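Marach Hand-Held Gripper: Workshop Build Guide
Section 6. Fitting and checking the fingers

Issued by the Astthorpe Shared Workshop, 30 Apr 2026
Section owner: Kristine Salazar

6.1 Scope

This section covers the fitting of the two printed fingers to the Marach hand-held gripper and the checks to be made before the tool is signed out. It applies to tools built at Astthorpe and to kits taken home by members. The printing of parts is dealt with in Section 4 and the wiring of the camera in Section 7.

6.2 Before you start

The gripper body must be fully assembled and the trigger must move freely through its whole travel. Members working at home should have the following to hand:

Left and right fingers, printed and cleaned of support material
Left and right flexible lips
Finger screws and washers from the Oksanen fastener pack
Hex key, size 2
Soft brush
Steel rule

CAUTION: Disconnect the camera cable before fitting the fingers. A cable caught in the linkage may be damaged when the trigger is released.

6.3 Fitting the fingers

1. Place the gripper body on a clean, flat surface with the trigger released.

2. Brush any loose plastic from the mounting arms and from the mating faces of the fingers.

3. Press each flexible lip on to its finger, starting at the tip and working back. The lip should project slightly past the tip. A slightly wavy upper edge is acceptable. A split lip must be replaced.

4. Offer the left finger up to the left mounting arm and insert the screws by hand. Do not tighten them at this stage.

5. Repeat for the right finger.

6. Squeeze the trigger slowly until the fingers meet. Adjust them until the tips are level, then tighten the screws a little at a time, moving from one finger to the other.

NOTE: The screws bite directly into the plastic. Stop turning as soon as the washer is held firm. A finger with a stripped hole cannot be repaired and should be returned to the parts drawer marked Stidwood.

6.4 Checking the open position

1. Reconnect the camera and start the viewer.

2. Hold the tool over a plain, pale surface and release the trigger fully.

3. Compare the view with Figure 6. Both fingers should be visible in the lower half of the picture, pointing inwards from opposite sides, with clear space between them. The tips should be at much the same height.

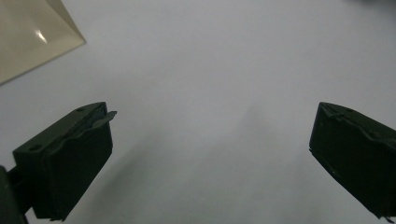
Figure 6. Camera view with the fingers open and nothing held.

4. If one tip sits clearly higher than the other, slacken the screws on that finger and repeat step 6 of 6.3.

5. Open and close the fingers some 215 times. Check the screws again and tighten any that have moved.

NOTE: Light scuffs on the fingers do not affect use. Replace any finger that is cracked.

6.5 Records

Enter the tool number and the name of the builder in the workshop log. The lips are to be inspected after every 1000 cycles and replaced each December whatever their condition. Requests for spare lips should be addressed to Sirkka Nieminen at the Astthorpe stores.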